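Clellevwood Burial Ground and Memorial Garden
Minutes of the grounds and records meeting, 2026-10-12

1. Previous minutes
The minutes of the August meeting were agreed with one correction. Under item 4, "Saduto path" should read "Saduto border".

2. Columbarium wall
The second face of the wall has 286 niches. Kemau has supplied the revised drawing for the cover plates, with fixings moved inwards to clear the coping. The drawing was accepted. Plates will be ordered in one batch. Inscription height stays as set in the current rules.

3. Drainage, lower section
Standing water was reported again beside the Bañez plot. The gully is to be rodded before any new pipe is priced. Interments in the lowest row remain suspended – families holding reservations there have been written to.
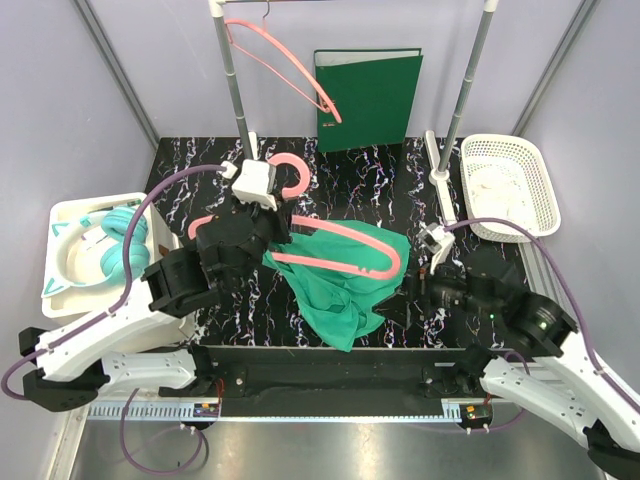 Two-armed robot with pink hanger and green cloth.

4. Memorial safety testing
Testing of upright stones in the old section is complete. 31 stones moved under load. Of these, three have been laid flat and the rest are staked and tagged. Notices will stay up until the registered owners reply. Where no owner can be traced, the matter returns to this meeting.

5. Burial register
Entries are being copied from the bound volumes in lots of 1000. The first lot has been checked against the plot plan. Differences in spelling are to be entered as found, with the variant in the notes column. Plot numbers that were reused after the boundary change will carry a suffix letter.

6. Floral tributes
The clearance period after a funeral was discussed. No change.

7. Actions
Clerk to place the order for cover plates with Kemau.
Grounds staff to rod the gully and report the water level after heavy rain.
Clerk to send second letters to owners of tagged stones.

Date of next meeting to be circulated with the papers.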